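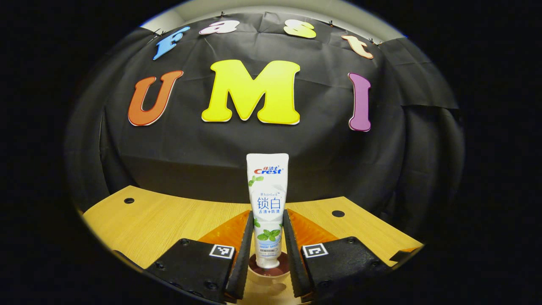 Datel support replied that the width trace looked normal to them and asked if we could rerun the Iltora export with smoothing off before anyone touched the calibration. Their guess was a timing offset between the gripper width channel and the video.

Status: open
Component: Iltora export, gripper width channel
Priority: medium

Problem
Replay of hand-held demonstrations closes the fingers too early. The object is an upright toothpaste tube, cap down. On replay the arm gets to the right place, but the fingers start closing during the approach and the tube tips. The same thing happens with the policy trained on these demonstrations, so I don't think training is the cause.

Data
73 demonstrations, all one task, one table, same black backdrop. Pose tracking passed on all of them. Width is computed from the two finger markers and written as its own channel, then resampled to match the pose.

Tuesday, 9:40
Reran the export with smoothing off as asked. The width trace is noisier. Fingers still close early on replay. Put smoothing back on.

10:15
Checked marker detection. Both markers are found in nearly every image of the demonstrations I opened. Gaps are short and the interpolation over them looks fine. Ruled out.

11:05
Plotted width against height above the table. In the raw log, width starts to drop after the hand has stopped moving down. In the exported file it drops while the hand is still moving. The shift is there before replay, so the arm controller is not involved. Sent both plots to Datel.

13:30
Datel asked which clock the width channel uses. The Bråten logger stamps pose on arrival and width on write. We changed the write buffer to 2000 samples when we moved to the Jostex drive, and the export script still subtracts a fixed delay that was measured with the old buffer. It now subtracts too much.

14:20
Replaced the fixed delay with one estimated per session. Method: open and close the gripper 3 times at the start while moving it up and down, then line up the two signals by cross-correlation. For the existing sessions I used the natural pause before the grasp. It is less clean but gave a consistent answer on the ones I compared by hand.

15:45
Replayed 2 of the corrected demonstrations on the arm. Fingers closed at the tube both times and it stayed upright during the grasp.

To do
Re-export the full set and retrain with the same settings. Keep the old export for comparison.
Add the open and close routine to the collection checklist.
Ask Datel if the script can refuse to run when no delay estimate is present. At the moment it falls back to the old value and prints nothing.

Leaving this open until the retrained policy has been tested.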